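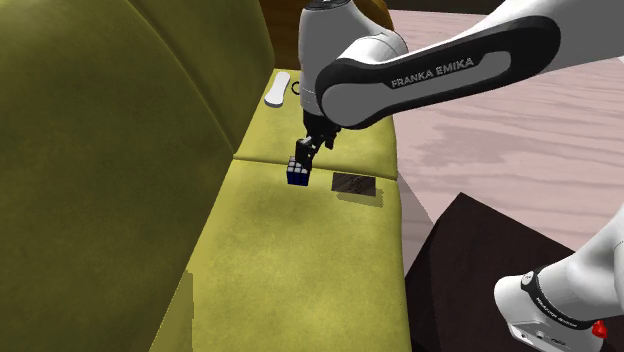 From: Roya Rezaei
To: indicators list
Date: July 30, 2018
Subject: Re: Hirance index, new country rankings

Svatopluk Vondráček wrote:

> The new Hirance stability index is out. Biggest news for our
> region is that we dropped 14 places. I think this deserves a
> strong statement from the list before the October meeting. The
> survey behind it had 2,398 respondents, so it can't be waved
> away as a few grumpy experts.

Svatopluk, thanks for sending it, but I'd hold off on any statement until somebody has read the annex.

I read it last night. The 2,398 is the total for every country in the index. It doesn't say how many people were asked in each one, and I couldn't find response rates anywhere. Konrad asked for the breakdown last year and as far as I know he is still waiting.

Then the 14 places. The scores in the middle of the table are packed so tightly that a tiny change moves you past a whole crowd of neighbors. Our score went down by 2 points on a scale of 100. They print no margin of error, so I can't tell you if that is a real decline or noise, and I don't see how they can either.

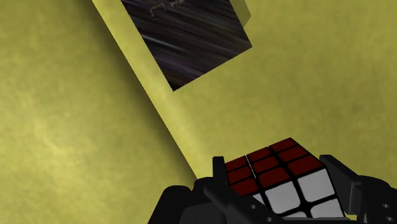 The weights also changed. There are 37 indicators now, and "perceived political tension" counts for more than it used to. Did they go back and rework the older scores with the new weights? The annex says comparisons over time "should be made with care" - and then the press release makes one in its first sentence.

I'm not saying things are fine here. Anyone who followed the spring elections knows better. But if we put our names to a ranking we can't check, the first reporter who calls will ask how it was built, and I for one wouldn't have an answer.

Zohreh, you worked with the Semus data. Did they publish country samples? And Úna, could you send round your old note on weighting? My copy is gone.

Roya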